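How Two Robot Arms Learn to Sweep Up

By Siobhán Cullinane, for the Varnilari Young Engineers pages 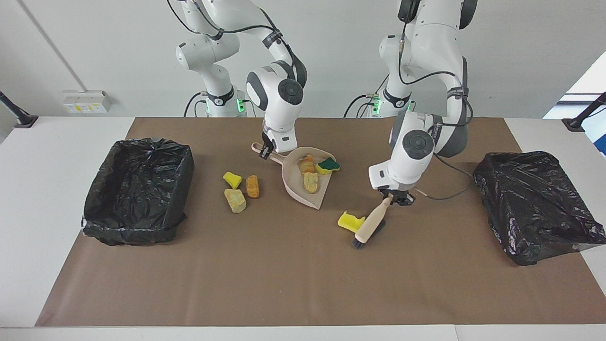

The sweeping task: one arm holds the dustpan and the other holds the brush.

Sweeping crumbs into a dustpan is a job with two parts. One hand keeps the pan still. The other hand moves the brush. Most people do both without thinking about it. A robot has to be told, or shown, every part of the job.

The students in the Sellard School robotics club have chosen sweeping as their project for the year. Their two arms are fixed in place behind a table. The table is covered with brown paper, and the club puts pieces of sponge and other crumbly material on it for the arms to clean up.

What is a gripper?

A gripper is the hand at the end of a robot arm. The ones used here have two fingers. The fingers can move together or apart, and that is all they can do. A human hand can roll a brush between the thumb and the fingers. A two-finger gripper cannot. If the brush needs to turn, the whole wrist must turn with it.

This makes the first grip important. If the gripper takes the brush at a bad angle, the bristles will not lie on the paper correctly, and the arm will have to put the brush down and try again.

Which arm is which?

The arms are named as if the robot were a person standing behind the table and looking at you. The robot's right arm is therefore on your left. In this task the right arm holds the dustpan by its short handle. The left arm holds the brush near the top of its wooden handle. Club members write "R" and "L" in their notes and always mean the robot's right and left.

How does the robot know where to move?

Each arm is made of stiff parts called links. The links are connected by joints. A joint is a place where the arm can bend or turn, like your elbow. A motor inside the joint moves it, and a sensor measures the angle.

If the computer knows the angle of every joint and the length of every link, it can work out where the gripper is. This calculation is called forward kinematics. The opposite calculation starts with the place where the gripper should go and finds the joint angles that will put it there. That one is called inverse kinematics. It is harder, because there may be several correct answers, or none if the place is too far away.

How is the robot taught?

The club uses a method called learning from demonstration. A student guides the arms through the whole task while the computer records the joint angles. One complete recording is called an episode. The club has 59 good episodes so far. Its goal is 1000 by July.

The pieces are moved between episodes. If they were always in the same spot, the program would learn to sweep only that spot. Size and shape are changed as well. A long piece may roll or turn when the bristles touch it. A wide piece can get stuck against the lip of the pan.

Why is the dustpan difficult?

The front lip of the pan should stay flat against the paper. If the lip is too high, small pieces go under it. If the arm presses down too hard, the paper wrinkles and the pan can catch on it. The brush must also stop before it hits the pan. The program has to control both arms at the same time.

After the pan is loaded, it has to be lifted level, carried to a trash bin, and tipped. The table has two bins, one on each side, both with black plastic liners. Lungile Magagula, who leads the club, asks students to record the tipping part slowly. Fast tipping throws pieces over the rim.

Try it at home

You will need a dustpan, a hand brush, and some dry cereal. Put the cereal on a table. Hold the brush between your thumb and one finger only. Keep your wrist straight and sweep the cereal into the pan. Then repeat the test with your eyes closed while a friend tells you where to move. Write down which test took longer.

Words to know

Link: a stiff part of a robot arm.
Joint: a place where two links meet and can move.
Episode: one recording of a task from start to finish.

Comments

Fourie_dad: We did the cereal test. The eyes-closed one took much longer and the dog ate part of the data.

Maya, grade 4: what happens if a piece misses the pan

Siobhán Cullinane: Maya, the arm makes another stroke with the brush. The students record some episodes with extra strokes on purpose, so the program has seen it before.

kanard22: Does the gripper feel how hard it is squeezing?

Lungile Magagula: Not in the way your fingers do. We set a limit on the squeezing force before we start.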